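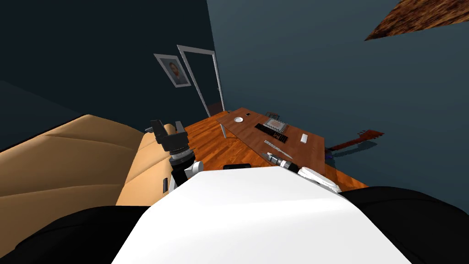
White robot with its gripper up, tan leather couch behind

April 23, 2019

I finally made it to the open day at the Strachan clinic in Gundville, and I'm so glad I went! I'd been putting off my measles booster for ages (my records got lost two moves ago), so a free shot plus a tour sounded like a decent morning to me.

Parking was a pain. I ended up behind the Gruno building and walked back up the hill, and by then there was a line out the door. A nurse came along with clipboards and we filled in the forms standing up. They had 400 doses set aside for the day, and she told us nobody in line would go home without one.

The tour was in groups of five. Ours was led by Ruairi Rennie, the pharmacist, who showed us the new Mikon fridges where the vaccines are kept. They set off an alarm if the door stays open too long – he let one of the kids try it, which was LOUD. I asked what happens in a power cut and he said there's a backup generator out back, put in last December.

Then it was my turn for the shot. Quick pinch, cartoon bandage, two minutes in and out of the chair. After that they had us sit for a bit with juice and really good oatmeal cookies – I had two.

My arm's a little sore tonight but that's all. If you can't find your old records, call the front desk and ask for the immunization line. They can look you up in the state system, and mine were in there under my maiden name the whole time.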